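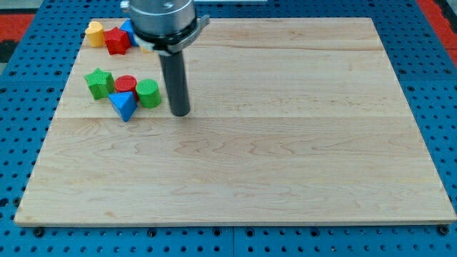 4. Oiling a wood board before first use

Flitine Board Oil is a food-safe finish for cutting boards, serving boards and butcher block. New boards ship dry and need two coats before food touches them. Maple drinks oil slowly, and on a pale board made of glued planks, like the light maple one on the blue pegboard, work along the seams first and wipe off whatever collects there. End grain takes more oil than the face, so keep the bottle handy for the ends.

You will need: Flitine Board Oil (126 ml bottle), two lint-free cloths, fine sandpaper.

1. Wash the board with warm water and a little dish soap. Do not soak it.
2. Stand the board on edge and let it dry overnight.
3. Sand lightly in the direction of the grain. Wipe off the dust with a dry cloth.
4. Pour a small amount of oil in the center of the board and spread it toward the edges.
5. Turn the board over and coat the other side, then the ends.
6. Wait 30 minutes. Wipe off any oil still on the surface.
7. Leave the board on edge for 10 hours, then repeat steps 4 to 6.

Note: If the surface feels sticky the next day, too much oil was left on. Rub it down with a clean dry cloth.

Note: Boards with the Lodier wax finish must be stripped first. See section 6.

CAUTION: Oily cloths can heat up and catch fire. Lay them flat outdoors to dry before throwing them away. Never leave them in a pile.

CAUTION: Do not put the board in a dishwasher, oiled or not.

Re-oil when water no longer beads on the surface. Boards used every day usually need this once a month.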